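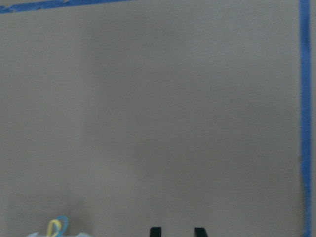
Notes on Repainting a Rental Before Moving Out

The lease on my apartment in Bendby ended in March, and its terms required that all walls be returned to their original color. The building is managed by Van Hecke, which issues a written schedule of finishes to each departing tenant. Tenants are advised to request this schedule early. Mine arrived 31 days before the inspection, and the shade listed for the living room had been discontinued.

The paint counter at Kindia was able to mix a close match from a chip taken behind the radiator. The charge for paint, primer and supplies came to 883, well above the sum I had set aside. Primer accounted for much of the difference. The previous color was a dark green from the Stelleo range, and it showed through the first coat of primer in every room where it had been used. A second coat was required.

The following points may be of use to other tenants in the building.

Wash kitchen walls with sugar soap and allow them to dry overnight. Fill nail holes before priming. Remove masking tape while the final coat is still slightly soft, pulling it back slowly at an angle. I left mine in place over the hall baseboards for 2 days and had to repair the line with a small brush.

The inspection began at 9 a.m. and was brief. Two items were noted: a missed patch above the bathroom door and a drip on the bedroom window sill. Both were corrected the same afternoon. The deposit has not yet been returned, and the office has confirmed that my request is in the queue.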